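Snacks at the Counter: What Students Buy When They Wait in Line

Project report, second year, Consumer Behavior
Sem Michiels
Handed in 12/3/20

1. Introduction

In our course we learned that many people buy small things they did not plan to buy. The books call this impulse buying. I wanted to know if this is also true for students, who often say that they have no money. My project is about the small shop Cesto, on the ground floor of the Loditz building, where I buy my coffee almost every morning.

My main question was: does the place of a snack in the shop change how often students buy it without a plan? I had also a smaller question, about whether people remember the price of a snack after they have paid.

2. How I worked

I asked 23 students to answer a short list of questions directly after they left the shop. All of them study in the Loditz building. I asked what they came to buy, what they bought in the end, and what they thought each thing had cost. The talks were short, most of them only a few minutes, because people had to go to class.

I also spoke with the manager of Cesto. She explained how she decides where to put the products. Fruit and sandwiches come first, near the door, and the drinks are in the back. The Grandura cookies were moved in January from the back wall to a middle shelf, and she told me that they sell better now – but she did not want to give me exact sales, and I understand this.

3. Results

Of the 23 students, 16 bought something that was not in their plan. This was more than I expected. Most of them chose something sweet. A few took a second drink, and one student bought a pen.

The students who had to wait in line bought more unplanned snacks than the students who could pay right away. When I asked for the reason, the most common answer was "I was hungry and it was there." Several students said they had skipped breakfast. This is a weak point of my work: I cannot separate hunger from the place of the product.

With prices the students were not very exact. Those who paid by card were often wrong, and they mostly guessed too low. Those who paid in cash did better, but they were a small group.

4. The counter display

Chocolate bars are small and everybody knows the wrapper, so a buyer needs almost no time to decide. A clear stand with steps helps with this, as the bars do not hide each other and the name can be read quickly.

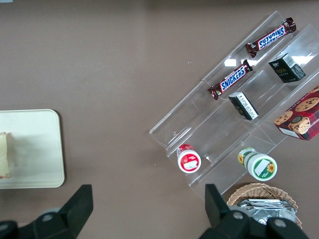

5. Discussion

My results agree with what we read in class, but they come from one shop and from a small group. I was there only in the morning. In the afternoon students are maybe less hungry, or more tired, and the answers could be different.

I also think that some students were a little ashamed to say they bought candy without a plan. One of them first told me that the chocolate was for a friend, and later laughed and said it was for himself. If I do this again, I will use a form on paper without names.

My first idea was to compare Cesto with the Etim cafeteria across the street. It was closed for most of my project, so I had to leave this part out.

6. What I would do next

I would ask the manager to move one product to the counter for two weeks and then back to its old shelf, and compare the sales. The students would not need to answer any questions for this. I would also like to try a bowl of fruit near the register – two students asked me why there is none.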